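Retuning a synth pad to match a live qanun recording

Last updated: 20 May 2020
9 shares

mchowdhury
I'm mixing a set from the Rirkness concert in February. The lineup was qanun, frame drum, double bass and a Billent polysynth played by Derek Stockdale. The qanun was tuned by ear to the singer, who then dropped out, and the tonic on the recording sits at 223 Hz. The Billent was left at standard pitch. Under the slow opening piece the pad beats against the open strings badly enough that I want to replace it.

I have the MIDI from the night, so replaying the part is no problem. What I can't settle on is the tuning. Options as I see them:

1. Master tune offset on the synth, then pitch bend for the neutral second.
2. Full tuning table loaded into the synth.
3. Correct the recorded pad in software.

Option 3 has already been tried on a short section. The pad is chordal and the artifacts on the release tails are obvious on headphones.

Has anyone done this with a Billent? The manual covers tuning tables in a single paragraph.

stringgauge
Option 2. Pitch bend is per channel, so the moment he holds the neutral second under anything else, the whole chord moves. You'd need one channel per voice, and then you are building a tuning table the hard way.

223 against an A at 220 is a bit over 20 cents sharp. Set that as the global offset first, then build the table relative to the tonic. Keep the two separate, or you'll lose track of which error belongs to which.

lowshelf
I'd go the other way. If the part is a drone with one moving voice, bend on two channels is quicker and you can automate it to follow the player. A table is fixed. The qanun is not, whatever the levers suggest. Plucked strings start sharp and settle, and the player will have been changing levers between phrases.

stringgauge
The initial sharpness on a plucked string is short. A slow pad has no business tracking it. Lever changes are discrete, so swap tables at those points.

lowshelf
Swap tables on a Billent while notes are held and see what happens. Mine applies the new table to sounding voices. It is audible.

mchowdhury
Useful, thanks. I'll check whether mine does the same. The lever changes are at phrase ends, but the pad usually holds across them.

Some more information. I measured the open strings from the spot mic at the start and end of the piece, averaging over the sustained part of each note and ignoring the attack. The tonic goes flat by 6 cents from first to last. The fifth moves with it, near enough. The bass follows by ear, as you would expect. The drift is gradual, with no obvious retuning in the middle.

The neutral second is lower than a textbook quarter-flat in the first half and slightly higher when the melody comes down to the tonic at the end. The same lever position is not involved both times. Joanne Heywood was on stage with the bass and confirms that the player uses a different lever for descending phrases.

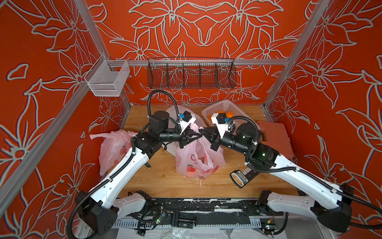
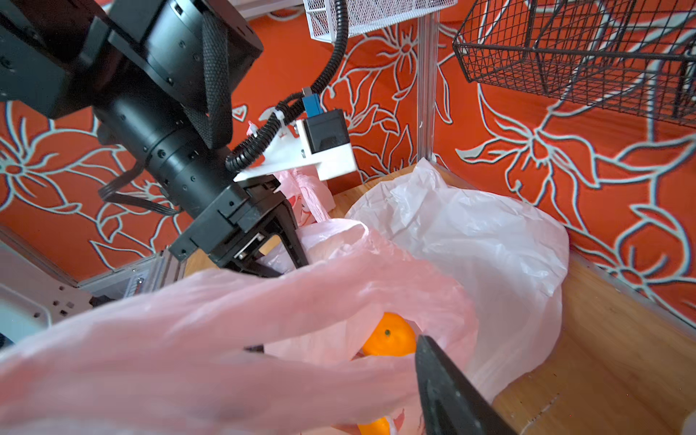
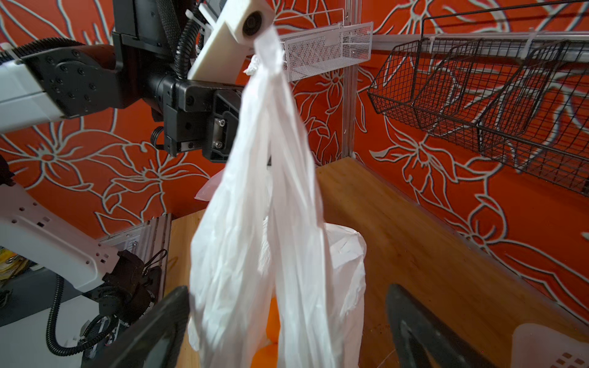
So the table needs at least two versions of that note, plus something to handle the drift. My current thinking is one table per section and a slow automation lane on master tune for the drift. If master tune is stepped at one cent I'm not sure how exposed that will be with the filter closed.

stringgauge
Check the resolution before you automate it. On the older firmware the master tune parameter responds to a coarse controller and you get steps. If it steps, use channel bend for the drift only. All voices need to move together in that case, so the objection I made above doesn't apply. Set the bend range as narrow as it will go and you'll have far more resolution than you need.

lowshelf
Agreed on that part. Narrow bend range, drift on bend, scale in the table.

I still wouldn't chase all the drift. At that pitch, 6 cents is a little under one beat per second against a steady tone. With a pad that has any chorus on it, you won't separate that from the modulation. What is the patch?

mchowdhury
Two oscillators, slight detune, no chorus. Derek had the detune low because the hall is reverberant. I can hear the drift by the end of the piece once the bass stops.

abrehet_g
I played krar in the same series, so I know the room. Before anyone retunes anything, ask the qanun player. I have had a mix returned to me in which an engineer "corrected" the keyboard to my strings, and the slow beating had been the reason I asked for the keyboard in the first place. 20 cents is too wide for that effect, I agree. A few cents may not be.

stringgauge
With respect, the synth was at factory pitch and nobody had touched it. That is an oversight in the soundcheck. I don't think it needs to be treated as an artistic decision.

abrehet_g
The offset, yes. I am talking about the drift. If you match it exactly from start to end, you get a pad locked to the strings in a way no ensemble on that stage would be. It will sound like a sampled qanun resonance. Leave part of it alone.

lowshelf
This is roughly what I was getting at, for different reasons.

mchowdhury
Fair point. I've written to the player and will wait for a reply before printing anything. In the meantime I ran a test on the last section with three versions: no drift correction, full correction, and half.

Full correction does thin out. The pad and the low courses fuse and the attack of the strings loses some definition. Half is better than I expected. No correction is acceptable until the bass exit and then isn't.

On the Billent: master tune does step on my unit, and it does apply table changes to held voices. I've split the pad across two channels with a table on each and crossfade at the lever changes. Tedious, but the joins are clean.

jfurnival
Late question from someone with the same job on a smaller scale. Would a Wainwright do this without the two-channel workaround? I'm pairing one with a santur and the player tunes fresh for each piece.

stringgauge
The Wainwright latches the table at note-on, so held notes keep the old tuning. That solves the crossfade problem and creates a different one if you have a drone that never retriggers. Retrigger it under a loud attack.

jfurnival
The drone does retrigger, so that should be fine. Does it import standard tuning files?

stringgauge
Through the Vikik editor, yes. From the front panel you enter offsets note by note. Save to a spare slot first, as the editor overwrites whichever one is loaded.

mchowdhury
Reply from the player: wants the offset fixed, has no objection to half the drift, and would like the neutral second in the descending phrases a touch lower than I had it. I had averaged two strings of the course that were not quite in agreement. I'll remeasure from the one closer to the mic and adjust the table.

223 views

We use cookies to keep you signed in and to remember your reading position. By continuing to browse the forum you accept our cookie policy.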